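Plirau makes wooden blocks and very little else. The workshop is in Gurkura, at the back of a former tyre shop, and the owner has been there for 18 years. She started by making blocks for her own children and then for a kindergarten up the road. We spoke in April, at the kitchen table beside the office, with the sander going next door for most of the conversation.

The main product is a set called Kivi. It comes in two colours, red and dark green, and the full set has 108 pieces. Parents often ask for blue and yellow as well. She has tried both and stopped making them.

"Yellow shows every fingerprint," she said. "Blue was fine, but then people wanted a particular blue, and I was mixing paint all day. With two colours I can keep up."

The red has stayed the same from the start. The green has changed twice. The first was a light green that looked good in the tin and washed out on the wood, so she went darker. The current one is mixed for her by Darerov, and she buys it in large enough lots that a set sold in spring will match one sold in winter.

I asked what people get wrong about blocks. She said most of the mail she gets is about edges. Some buyers think the corners should be rounder, and others complain that rounded blocks won't stack.

"You have to pick a spot in the middle and stay there," she said. "We break the edge with 240 grit and leave it. A two-year-old can put it in her mouth, and a six-year-old can still build a wall with it."

The wood is bought in long lengths and left to sit in the building before it is cut. She used to cut it the week it arrived and had trouble with blocks moving afterwards. A block that has gone slightly out of square looks fine by itself, she said, but a few of them in one tower will bring it down. Rejects go in a box by the door and are taken home for kindling before they've been painted.

Painting is the slow part. Each block gets its colour, a light sand, and the colour again. They are turned by hand between coats. Last year the shop sent out 311 sets, and she does not want to make many more than that.

"I could take on another person and rent the place next door," she said. "Then I'd be doing payroll. I like the sanding."

She also repaints old ones. Families send back sets that have been through two or three children, and she sands off the worst of it and puts on fresh colour. She charges for the postage and a bit for the paint. She said she likes seeing which blocks come back worn. The long ones usually have the most damage at the ends, where they've been dropped or used as hammers. The ones that come back clean tend to have been under a couch.

Storage came up several times. The sets used to be sold with a cotton bag. Kids tipped the bag out and then could not get the blocks back in without an adult holding it open, and plenty of parents told her so. She dropped the bag and now suggests something wide and shallow. Any old tray will do, in her view, and it doesn't need to be pretty. A child can see what is there and reach for it, and clearing up at the end of the day means pushing everything over the side and in.

Sloped sides are better than straight ones, she said. Small hands can slide a block up the side, and there are no tight corners for crumbs and dust to pack into. She prefers grey to anything bright, as both of her colours are easy to pick out on it.
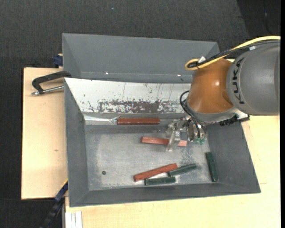

Another parent who bought a Kivi set told me the tray advice had not worked in their house, where the blocks were carried off to three different rooms by lunch and the tray was used as a boat. They had gone back to a bag with a stiff rim. They also found the dark green hard to spot on a dark rug, and said they'd have taken a set in red only if one had been offered.

I put this to the owner. She said she gets asked for single-colour sets now and then and will make one up if somebody writes to her, though it isn't listed. She was less willing to move on the green.

"It took me years to get it to that," she said. "Buy a lighter rug."

On cleaning, her instructions are short. Wipe the blocks with a damp cloth, dry them with another and leave them out overnight. They should never be soaked or put through the dishwasher. People do it anyway, and she can tell when a set comes in for repainting, because the grain has lifted and the paint has gone chalky along the ends. She sands those back too, but it takes her most of an afternoon.

Repaints are closed until the spring orders have gone out. New sets can be ordered from the workshop by mail or picked up at the side door in the mornings.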